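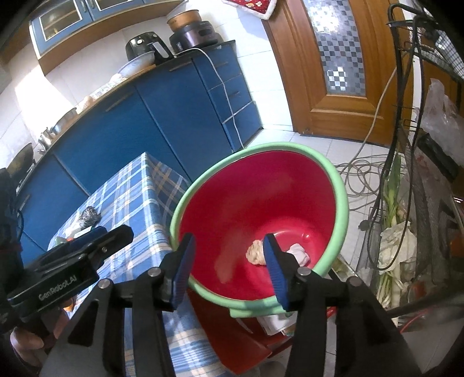 Opinion | Equipment and Budgets

Lemlem Sisay

I run the purchasing side of a small automation group, and every August I get the same kind of request. Someone wants an arm, a mount and a controller, and the price is at the top of the page. The grippers come last, often on a line marked "accessories."

I think that order is wrong. A household job such as clearing a table into a bin is decided at the fingertips. Crumpled wads, odd scraps and a plaid cloth that can get pinched along with the trash are hard on a gripper. The arm behind it matters less than the catalogs suggest.

Last year we compared two quotes for fingertip sets, one from Eltimico at $1,419 and one from Nekness at $1,414. We spent three meetings on the five dollars. Neither quote included spare pads, and we didn't ask. Replacement pads were $298 a set, and we went through up to 3 sets in a quarter. That money came out of travel.

So I now ask for the running costs first. What wears out, what does it cost, and how long does it take to arrive? If a supplier can't answer, I leave the quote in the tray. Tefera, a smaller shop, sent us a parts list with lead times before it sent a price – I would like to see more of that.

I would also plan for rooms as they are. A real kitchen has cords hanging over the drawers, a bowl tipped on the counter and onions on the rack. A budget drawn up around a clean bench will be short on cleaning, spare screws and staff hours. Our Pludedov project was approved with no hours for cleaning at all, and we had to go back and ask for them in the spring.

Next year's form will have the consumables on page one. The arm can go on page two.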